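Skunanetti Community Help > Workshop & Automation > Rules and good practice

Two-arm bench setup, what do we need written down before other people use it?
Posted Aug 1, 2021 by plolenbridge_mick

Hi all, quick one, on my phone so sorry for the mess. We've got a two-arm robot at a timber table at our shared workshop in Plolenbridge. Gripper type hand on the left arm, five-finger hand on the right. Mostly small object stuff, pick up, hand over, put down. Been running it since July with two of us who know it pretty well.

Now the space wants to open it up to other members and the manager has asked for "the standard" we work to. We dont have one. We have a sheet of A4 that says keep clear.

What I've got so far:
- tape on the tabletop for the work area
- somebody standing next to it whenever it's live
- e-stop tested at the start of each session
- no food or drink on the table

Is that anywhere near enough? Do I need to buy the actual ISO documents? Also cables. We have a lot of cables. Some of them go over the front edge of the table and I know somebody's going to say something, so go on then.

Photos at the bottom. Cheers.

Amedeo Ferraro
Marked as helpful by 5 members

Did the safety file for a cell at Fagundes a few years back so here goes, bit rushed.

Yes, get hold of the standards. ISO 10218 parts 1 and 2 is the robot and the integration, ISO/TS 15066 is the collaborative side, ISO 12100 is how you do a risk assessment generally. In Australia look at AS 4024 as well. Your local library or TAFE might have access, ask before you pay. But a standard isn't a thing you staple to the wall. What your manager wants is a risk assessment for YOUR table with your hands on your arms, with a date and a name on it.

Tape. Fine for telling people where the object goes. It does nothing for safety by itself. The arms can reach well past it. Set the limits in software if your controller lets you, then mark a second line on the floor for people. Different colour, so no one mixes the two up.

Spotter. Write down what the spotter does. Ours was: hand on the e-stop, not on the phone, not loading parts. If the spotter has to step away the run stops. Closed shoes, hair tied back, no lanyards.

Loading the table. Arms stopped and confirmed stopped out loud before anyone reaches in. Applies to nudging things too. Especially nudging, that's when people get casual.

Hands and fingers. Pinch points. Everyone thinks about the big joints and forgets the gap between finger and table edge. If the hand works near the side of the table, put that in as its own line. Grip force as well, find your max setting and write it in, then lock it so a visitor can't change it.

Cables. Yes, I'm going to say something. Anything over the front edge is where people stand. Route to the back, clip every 700 mm, leave slack for the full arm travel and test the slack slow before you run at speed. Floor cables under a cover, or tied up under the tabletop. A snagged cable will pull a power strip straight off a table.

Speed. New users get a capped speed till they're signed off. We used 70 mm per second for first sessions, which is dead slow and everybody complained. Not a number out of a standard, just what our assessment landed on.

Keep a log. Date, who, what object, anything odd. One line per run. We had 116 lines before the first entry worth reading, and that one was a wrist connector working loose, so worth doing.

bluetongue_88

just put a fence round it mate

seriuosly though our makerspace has a rule, no one alone in the room when a robot's powered. simple and it works. also do the carpet cables first, I went over on one at Pultham and did my wrist

Jo in Pultham

Agree with most of Amedeo's answer. Would add objects. We keep a list of what's allowed on the table and what isn't: no glass, no blades, nothing with a lithium battery in it unless the grip force is set low and checked. Earbud cases, power banks, phones, all count. A squashed battery is a much worse arvo than a dropped one. Have a metal bin with sand nearby and make sure people know where it is.

And start positions. Write down where both arms park at the end of a session. Ours had no park position for ages and every new user walked up to a different shape.

Last thing, get someone who has never seen it to read your procedure and do a dry run, power off. You'll find the missing steps in the first couple of minutes. We found four.

Photos from original post:

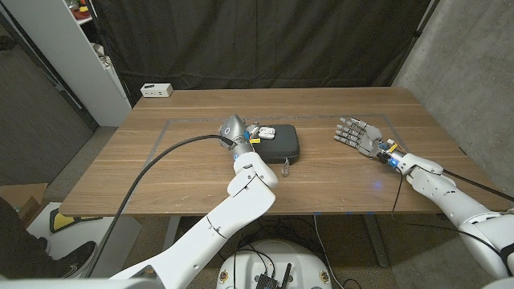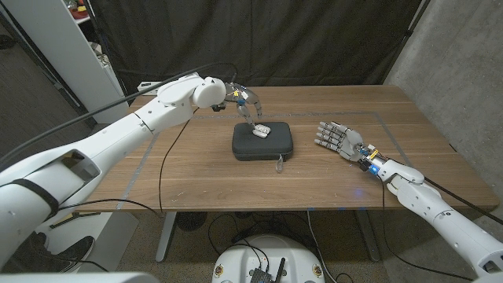
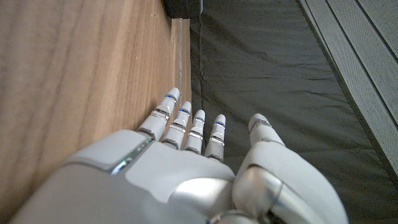
Our setup in Plolenbridge. First two are the table with both arms and the black zip case, third is the five-finger hand close up by a wooden edge.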